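Pledelis drawer set - read me first

Version of 2019-01-12. Maintained by Jingyi Yao and Noémie Tremblay.

The set covers one job: opening and closing the single drawer of a small wooden box. There are 276 recordings, split into 18 sessions. The box was made for us by Voicu and is used in every session.

Wood against the white surface
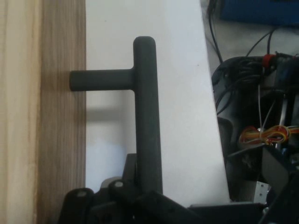
Wood grain and the dark T-shaped handle, close up.

Each session has its own folder, with a notes.txt giving the name of whoever set up the table. Zhuoran Dai did most of the early ones. Close views and table views are kept in separate subfolders - please don't merge them, the file names overlap.

The box

Roughly a cube, flat on top, built from boards with the grain running across. The stain is uneven and goes quite dark in streaks. The one drawer sits low in the front and is a bit more orange than the rest. Its pull is a straight black metal bar on two posts.
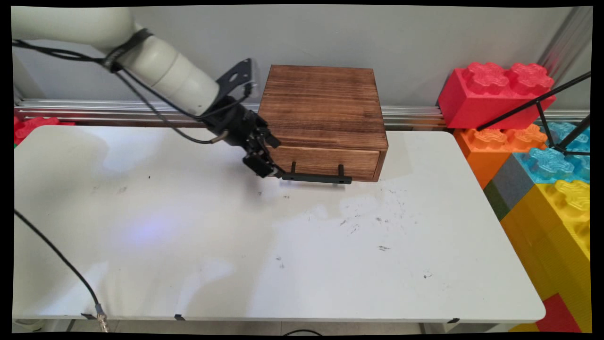

The drawer runs on plain wooden runners and sticks in damp weather. Yanling Zhong waxed them in May, before session 10, so pulls recorded earlier tend to be slower. If you compare times, keep the two groups apart.

Known gaps

Session 7 has no closing recordings. Labels for "half open" were added by hand and two people did not always agree; the doubtful ones are marked with a q.

Corrections go to Zixuan Xie at the Pretham office.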